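Household Handling Cell, Tullville – Walkaround Checklist with Comments
October 2023
Inspector: Jolien Leemans
Robot: two-armed, two-legged, on the shoe rack task
Marks used: OK, FIX, OPEN (no answer I can accept yet)

1. Paperwork

1.1 Risk assessment on hand – OK
It exists. Thirty pages, and the word "carpet" is not in any of them.

1.2 Task sheet matches the task – FIX
Sheet says "shoes, closed toe." The rack has slides on both shelves. Change one or the other.

1.3 Run log kept – OPEN
The log claims 1,804 runs with no contact faults. It doesn't say what counts as a contact fault. Ardeleanu is to send the definition, and until then I'm treating the number as decoration.

2. Floor and cables

2.1 Walking area free of cables – FIX
There is a white power strip on the carpet to the right of the rack, with several black adapters in it and black and white cables running in a tangle from it. I was told the robot "knows where they are." I'd like to see the test that shows that. Get them off the floor or under a cover.

2.2 Footing – OPEN
Low-pile striped carpet. The stability figures I was handed came from the Plutex hall, which has bare concrete. Repeat them on this floor.

3. Reach and grip

3.1 Idle hand has a defined position – FIX
With the right hand at the lower shelf, fingers curled around the toe of a slide, the left was open in the air off the other side of the rack. Operator says that is "roughly home." The procedure has to name a position, and the hand has to be in it. 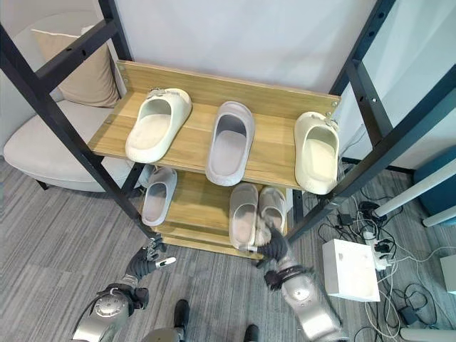

3.2 Items fully on the shelf before start – FIX
Right-hand slide on the top shelf has its front slightly over the edge. A small thing, but the start condition on the sheet reads "all items inside shelf edge" and somebody ticked it.

3.3 Rack secured against tipping – OPEN
Screws hold the backboard to the metal frame. That says nothing about the frame and the wall. Show me the anchor or the pull test.

4. Stopping

4.1 Emergency stop within reach of operator – OK
Tried it myself, twice.

4.2 Stop distance recorded – FIX
Recorded for one arm only. Both, please, and with the robot standing as it stands for the task.

4.3 Behavior after stop – OPEN
Drullska's manual says the legs hold. It doesn't say for how long on battery.

Reinspection after the FIX items are closed. No unattended runs before then.

J. Leemans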